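Garrido Home Textiles Reuse Program
Interim Progress Report to the Dreltent Fund
Reporting period: April through September

1. Purpose of this report

This report describes work carried out under the second year of the Dreltent Fund grant to the Garrido Home Textiles Reuse Program. It covers intake, cleaning, repair, distribution and spending against the approved plan, and it sets out two changes to the plan for which we request the Fund's agreement. A full financial statement is supplied separately as Annex A.

The program collects used household textiles from homes, hotels and care facilities in the Garrido district, restores those that can be restored, and passes them to families moving into permanent housing. Items that cannot be returned to household use are sorted by fiber and sold to a recycler. The grant pays for the workroom lease, two part-time repair posts, laundry costs and the van.

2. Intake

The program accepted 990 items during the period. Bedding and towels made up the largest share, followed by curtains, throws and floor coverings. Intake was lowest in July, when two of the participating hotels closed for renovation, and recovered in September when both resumed regular collections.

The quality of donated goods remains uneven. Hotel linens generally arrive clean and folded and can be checked quickly. Household donations take longer to assess and are more often mixed with clothing, which the program does not handle. A revised donor leaflet was issued in May, and the collection points were given new signs. Staff report fewer bags of clothing at the Dostico Street collection point. The other two points have shown no clear change, and we will review the wording again before winter.

3. Cleaning and repair

Flat textiles continue to be laundered under contract by Zoltby Laundry Services. The contract was renewed in June at the existing rate, with a turnaround of three working days. Zoltby missed this turnaround on several occasions in August owing to a boiler failure at its plant. Service has returned to the agreed level, and a credit was applied to the September invoice.

Repairs are carried out in our own workroom. Most are simple: hems, split seams, missing curtain hooks and worn bindings. The workroom acquired a second industrial sewing machine in May, bought used and within budget, which has allowed both repair staff to work at the same time. The backlog of curtains carried over from the first year was cleared by the end of July.

Long-pile goods have proved the most difficult category. Fleece throws, imitation fur covers and similar items cannot go through the contract laundry, as high heat mats the fibers and the damage is permanent. They must be cleaned by hand or at low temperature, dried flat and brushed, and this takes far more staff time per item than the original plan assumed. At the start of the period the program held 59 such items awaiting treatment.

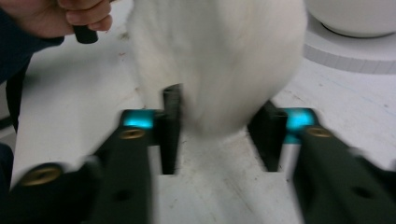

Senthil Kulkarni has asked that long-pile goods be kept in the program even at the higher cost per item, on the grounds that families choose them first and that a warm throw is often the one thing in a delivery that a child will claim. He would prefer a limit on the number accepted each month to an outright refusal at the collection points, and he has asked that any limit be reviewed after the winter.

We agree with this view in part. A monthly limit would be easier to explain to donors than a refusal, and it would protect the time set aside for bedding, where need is greatest. It would also require the collection points to keep a running count, a task they do not perform at present. Our proposal on this matter appears in section 6.

4. Distribution

Textiles were delivered to 40 households during the period. Each household received bedding for every member, towels and, where requested, curtains fitted to the windows of the new home. Deliveries are arranged through the district housing office, which gives us the move-in date and a list of needs.

The main difficulty has been short notice. The housing office aims to inform us two weeks before a move, but in practice notice has often been less than one week. In those cases bedding and towels were delivered on time and curtains followed later. We met with the housing office in August and agreed on a shared move-in calendar, updated every morning by 9:00. Early use of the calendar has been encouraging, although it is too soon to judge its effect on late deliveries.

Households are invited to return a short comment card after delivery. The comments received were largely favorable. Several asked for darker curtains in bedrooms, and the workroom has begun lining lighter pairs with surplus hotel fabric. Two households reported towels of poor quality, and replacements were sent.

5. Spending

Spending for the period was within the approved budget. Laundry costs were lower than planned as a result of the August credit and the reduced intake in July. Van costs were higher than planned following a brake repair. The repair posts were filled throughout the period, with no use of the reserve for temporary staff.

Income from the sale of sorted fiber fell short of the forecast. The recycler lowered its price for mixed-fiber goods in June, and we do not expect the price to recover before the end of the grant year. The forecast in Annex A has been adjusted to reflect this.

6. Changes requested

We request the Fund's agreement to the following changes.

First, that a monthly limit be placed on the intake of long-pile goods, with the figure to be set jointly by the workroom and the collection points and reviewed in March.

Second, that the unspent portion of the laundry budget be moved to the workroom budget to pay for a low-temperature drying cabinet. Two quotations have been obtained and are attached as Annex B. Installation would require no change to the lease — the landlord has confirmed this in writing.

7. Next period

Work between October and March will center on winter bedding, for which the housing office expects higher demand. A further collection point is under discussion with the Dostico branch library, subject to storage space. The final report for the grant year will be submitted in April, together with the annual accounts.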